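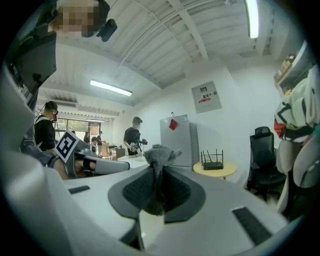

Why do we sort the stock before we give it a price? When things of one kind lie together, the price of each one is easier to compare, and the same person does not write two different prices for the same thing.

## Session 4: Sorting and pricing in a secondhand shop

Course for new shop staff, Prondstead. Notes by Umut Kaplan, with corrections from Nesrin Baysal.

### 1. The first sort

Every bag is opened on the sorting table, never on the shop floor. We make five piles: clothes, books, kitchen, toys, and "ask". The last pile is for things which you do not know. Please do not guess with electrical items, they always go to "ask".

Clothes are checked at the collar, the cuffs, and the zipper. A missing button is allowed if the other buttons are easy to match. A broken zipper is not allowed, it costs more to repair than the shop can earn from it.

With toys, read the label first. If the label is gone, the toy goes to "ask", also when it looks almost new. Pull softly on eyes, noses, and buttons. Puzzles are sold only when the pieces were counted, and the person who counted writes the initials on the box.

### 2. The price

The price sheet hangs on the inside of the cupboard door. It gives a low and a high price for each kind. Start in the middle. Go up for a very clean item, go down for a mark or a faded color. You may not go outside the two prices without asking Tainá Sampaio.

Many learners ask if they should look up the price on the internet. For books older than the sheet allows, yes. For all other things it takes too much time, and the asking price of a stranger is not a selling price.

### 3. The ticket

Write on the ticket:

- the kind, in one word
- the price
- the week number, in the lower corner

The week number is forgotten most often. Without it we cannot do the markdown. After four weeks the item goes to half price, and after five it leaves the shop floor and goes in the crate for Lekena.

### 4. Exercise for pairs

Take 19 items from the practice crate. One person sorts, the other writes tickets. Then change places and do the same items again with new tickets. Compare the prices. Where you differ by more than one step on the sheet, write down why, in two or three sentences. Oğuzhan Kozan collects the papers at the end.

For next time: read the pages on returns, and bring your own pencil.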